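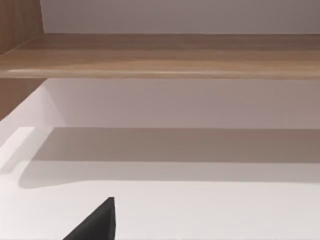 What should I ask at a robot lab open day?

Posted by tanasarn_mom

My daughter and I signed up for the May open day at Drustlow, the robotics place out past the old rail yard, and we are SO excited. She's eleven and has been drawing robot arms on every envelope in the house. The email says we get 40 minutes in the simulation room, where they run a virtual arm through shelf and table work on a computer before anything gets near a real machine, and then a short turn in the workshop with the real one (the one they call Stadar).

I know nothing about any of this. My job is scheduling dental appointments! But I'd love for her to come away with more than a sticker. Has anyone been? Is it too technical for a kid? Can visitors try the controls? And if you only had time for a couple of good things to ask the staff, what would they be? Also, is there anywhere to eat, or should I pack sandwiches?

Kamol Siriwan

Oh, you're going to have a great time. I went last year with my nephew and we talked about it the whole bus ride home.

It isn't too technical if you get near the front and let her ask whatever pops into her head. The staff on our tour were happy to stop and back up. The simulation part sounded dull to me on paper and it ended up being my favorite. You watch on a big monitor, and some of the views come from right beside the gripper, so you get a lot of table or shelf with only a bit of the fingers poking in. It takes a minute to get your bearings. Once you do, you start to see how tricky a simple reach is when that's the view you have to work from! 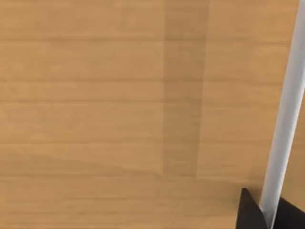 gusden_dave: Can second the part about sitting near the front, the monitor is hard to see from the back bench. We couldn't hear much back there either.

Kamol again, replying to Dave: yes, good point, and go for the morning group if you get the choice. It was a lot smaller.

Back to the questions. I'd have her ask what happens when the arm misses. Our guide lit up at that one and told us about a practice run of 146 tries at one shelf task, and what they changed along the way. The other one I'd ask is how they decide that something learned on the computer is ready for the real arm. We got a long, funny answer with a lot of hand waving, and my nephew remembered nearly all of it.

As for the controls, when we went, kids could steer the virtual arm with a game controller for 5 minutes each. Put her name on the list by the door as soon as you walk in. The real arm was watch only, from behind a yellow line. It's louder than you'd expect when it starts up, so warn her if she's jumpy.

Bring a notebook. My nephew sketched the gripper from three sides and one of the engineers signed the page.

pennywhistle22

Pack the sandwiches. There was a coffee cart and it ran out of everything but oat bars by 2. Parking is free behind the Gusden building but you have to walk around the long way.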